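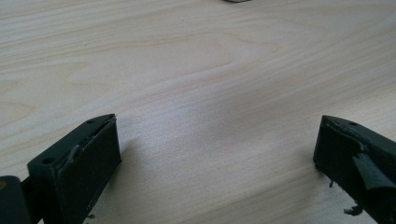
Can a robot arm wipe and clear a table every day yet?

Lurdes Godinho
9 February 2020

Good evening to all. I have a small sewing room in Flirkcombe with a pale wooden table. Every evening I must pick up pins, bits of thread and scraps, and then wipe. My hands are not so good any more. I saw an arm with two fingers for 837 pounds, second hand. Would it do this chore alone, or must I stand beside it? I also fear for the surface of the table.

Arumugam
Depends.

Idalina Carvalho
Dear Lurdes, I work in a shop where we tried such an arm for packing. It could lift a box of the same size all day, if the box was always in the same place. Thread and pins are much more difficult, as they are thin and lie flat on the wood. Please also look at the pads on the fingers. When the covering is torn and hangs down, the grip is not the same, and you must change it. We paid 495 pounds in one year for small parts. For pins I would buy a magnet on a stick.

Plandent
I agree about the magnet. Wiping is possible with a sponge fixed on the arm, but somebody has to wash the sponge. Shiny tables can also confuse the camera, so try it first with your own lamp switched on. Ask the seller if he lets you return it.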